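Reviews > Home Robotics > Handheld Grippers
Filed under: Long-Term Tests, Faults and Fixes

Ok, so I've had the Danier hand gripper for a whole November now and I promised I'd write up the jaw problem properly, because my first post was mostly me complaining. I bought mine used from the Arnalon shop for 196 dollars, with the spare pads thrown in, and I've been using it on laundry. Clothes are hard! A mug has a shape. A pair of sweats has whatever shape it feels like having.

For the first couple of weeks it was great. The blue pads are grippier than the gray ones on my old Jindska, the linkage feels solid, and it's light enough that my wrist doesn't ache after a long session. Then the recordings started getting weird. I'd squeeze all the way shut and the log would say the jaws were still partly open. No error, no beep, it just quietly wrote down the wrong width (which is so much worse than crashing, because you keep going). 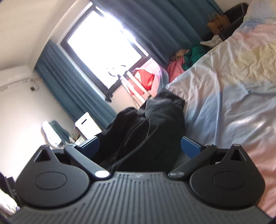 Jaws open over the black garment, bedroom test.

Dark, floppy fabric is where it hurt the most. With a box you can tell from the video when you've got it. With black cloth bunched up in black folds, I really rely on that width number, and mine was garbage. I went back through 1461 grabs and had to throw out a big chunk of them. That was not a fun evening, and yes, I ate a lot of crackers.

So, the cause. On my unit it was the little magnet that the width sensor reads. It's pressed in with no glue that I could find, and it had crept around in its seat. The forum says it shows up somewhere past 4000 squeezes, and that sounds right for mine. Support answered in 9 days (come on, guys) and told me to recalibrate. I did, and it held for one afternoon and then drifted again. 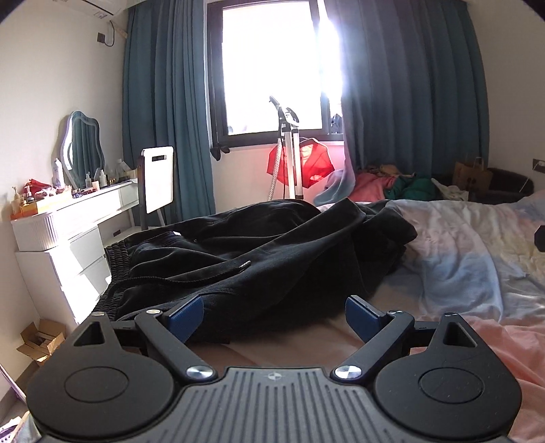

What fixed it for me was pulling the cover, lining the magnet back up and putting in a tiny dot of threadlocker. Keep it OFF the pivots, I got a smear on one and had to clean it all out. After that I ran the calibration with the jaws fully open, then fully closed, then did it all over again, and the numbers have matched ever since.

One safety thing while I'm here. If you're feeding these widths to an actual arm, please put a force limit on it. My Rutkowska arm believed the bad number, figured it hadn't closed yet and kept squeezing, and it chewed right through a drawstring. Could've been a finger! I run it at low force now and keep the stop button in my lap.

Would I buy it again? Yeah, used, at that price. At full price I'd wait until they glue the magnet. Three and a half stars, and I'll bump it to four if the next batch ships with that sorted out.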